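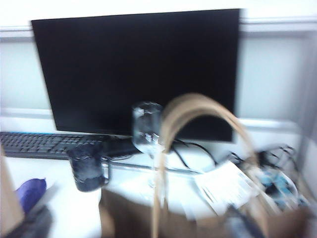
Cable mess on a white desk – how do you all deal with it?
I finally got a white desk for the spare room, and I love it, but every wire I own now shows up like ink on paper! Mine are black, they come out from behind the monitor and wander across to the right side, where they end in a tangle, and between that, the cups and a brown paper shopping bag I can hardly find a spot to write. I'd rather not drill into the top. Any ideas for under $50?
Ebere Lawal

Hi Ebere, I had the same trouble when I moved my desk into the bedroom. Unplug everything first (take a photo so you know what goes where), then throw out whatever belongs to nothing. I got rid of 4 chargers that way! After that, stick a power strip under the desk with strong double-sided tape, wipe the spot with rubbing alcohol beforehand, and run the wires down the back leg with hook-and-loop ties. I spent $18 and it has held up for nearly three years. Use that paper bag for the sorting – one less thing to go and find – and carry the cups to the kitchen before you start pulling on any wires, please.
Hauwa Olaniyan

wireless keyboard. fixed half of it for me
Cordeiro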